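Offer accepted in Brunton, now second-guessing the well
Posted in: Buying and Selling

marholm_mom
Hi all! We finally had an offer accepted on a three bedroom ranch outside Brunton (2,261 square feet, and a sunroom I already love — my husband says I've moved in mentally). The seller wants to skip the well flow test because it was done in August. Our agent seems fine with it. Would you be?

tedik15
Congratulations! I'd let it go, myself. We bought in Briltimcombe on a test older than that and have had 15 happy years of long showers. If the seller hands over the full report, I wouldn't risk a good house over it.

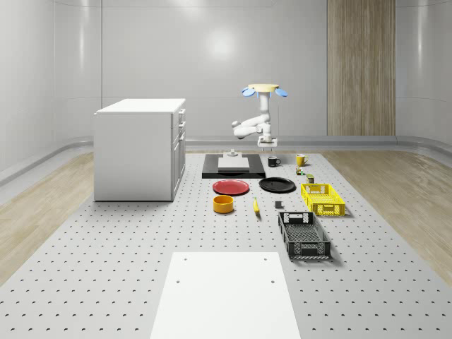 G. Liapis
Have to disagree with my friend here, kindly. August tells you how the well did for somebody else. Ask for a new flow test and a water sample, and offer to pay for both if the seller grumbles. Ours took 2 hours, and I slept much better afterward.

tedik15
Fair enough, Grigoris, though you'd test a garden hose.

marholm_mom
You two! Okay, I'm calling the agent after lunch to ask for both. Does the sample have to go to a county lab, or can the inspector send it?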